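Salting eggplant, yes or no?

plimel_kitchen
Do you still salt eggplant before frying? My mother gave it an hour. I quit in June and taste no difference.

Ott Liepiņa
I salt. 16 minutes, then pat dry. It soaks up less oil.

tiler400
Disagree. Bitterness was bred out of the store kinds. Salt just makes dinner late.

Ott Liepiņa
Bitterness isn't my point - oil is.

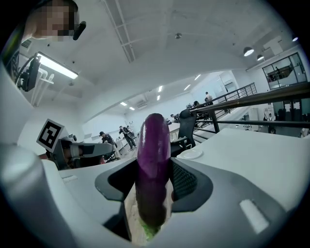
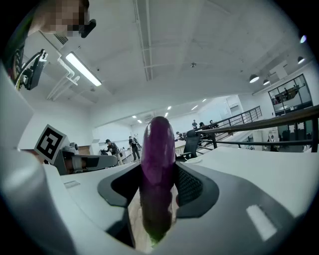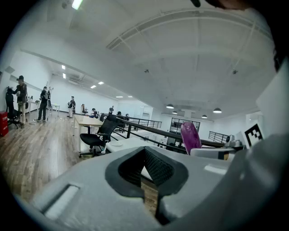
Try half a batch each way on Tuesday and weigh the oil left in the pan.

tiler400
Fine. I still bet on no salt.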